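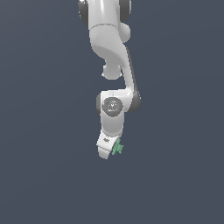
The simulated arm on its plain backdrop, with the small green piece at the gripper.

Print this page | E-mail this page

How to Run a Simulator Table at an Open Day

Every June the Verkdale workshop opens its doors on a Sunday, and every June somebody has to mind the table with the simulated robot on it. Last time it was me. What follows is for whoever gets it next, and for anyone at Drirnside who has agreed to do the same thing there without asking what it involved.

You will be competing with a laser cutter and free donuts. Plan accordingly.

Before the doors open

Get in 90 minutes early. The simulator takes three of those minutes to start and the big screen takes the rest. Bring your own display cable. The one in the drawer marked "display cable" is for a printer.

Load the scene called Panyasiri. It has a white arm, a gray-blue background and one green piece, and that's the lot. Thitima Chantharasri built a much prettier one last year, with a kitchen in it, and visitors spent the whole afternoon asking about the kitchen. With a bare background they look at the arm, there being nowhere else to look.

Run the full routine once, start to finish, then reset. If the piece drops through the world and keeps going, the physics step is set wrong. Put it back to the saved value and reload. Don't try to fix it by hand with people watching. I have tried, and a child narrated it.

Setting the view

Pull the camera back until you have the arm from its upper joints to the gripper, with plenty of space underneath. You want room for the arm to move without chasing it around the screen. Lock the view when you're happy. Somebody will lean on the mouse.

Turn off the debug overlay. Visitors take numbers on a screen as a test they are about to fail.

The demonstration

1. Start with the arm still. Say what it is: a robot arm that exists only in software, moved by the same kind of commands you'd send to a metal one. One sentence will do. I timed my first version of this speech and it was longer than the demonstration.

2. Move one joint at a time, from the top down. The dark caps on the arm are handy here, because you can point to one and say "it bends there" and be understood by all ages.

3. Let someone else have the controls. Slow the speed to 53 percent first. At full speed a nervous person will swing the arm off the screen and apologize to it.

4. Save the gripper for last. Ask people to guess how the arm should come at the green piece before you run the grasp. It's an awkward shape, all points and lobes, and the guesses are better than you'd expect. A retired dentist had strong views on the angle and was right.

5. Reset and go again. Keep each round short enough that the people at the back don't drift off toward the donuts.

Questions you will get

"Is it real?" No. Say so cheerfully.

"Then what's it for?" Trying things out before they cost money. Our practice log for the grasp stands at 1,383 attempts, plenty of them terrible, and we haven't had to buy a single replacement finger.

"Will it take my job?" Depends who's asking. Vichien Wongsuwan used to reply that it couldn't even take the green thing, which was funnier before he got the grasp working.

"Can it make coffee?" See above regarding the kitchen.

Packing up

Save the session log under the day's name and copy it to the Destix drive. Close the simulator before you unplug the screen, or it will open next time in a window the size of a stamp. Coil the cable, take it home with you, and leave the printer cable where it lives.

Contact the workshop | Copyright Verkdale Workshop | Back to top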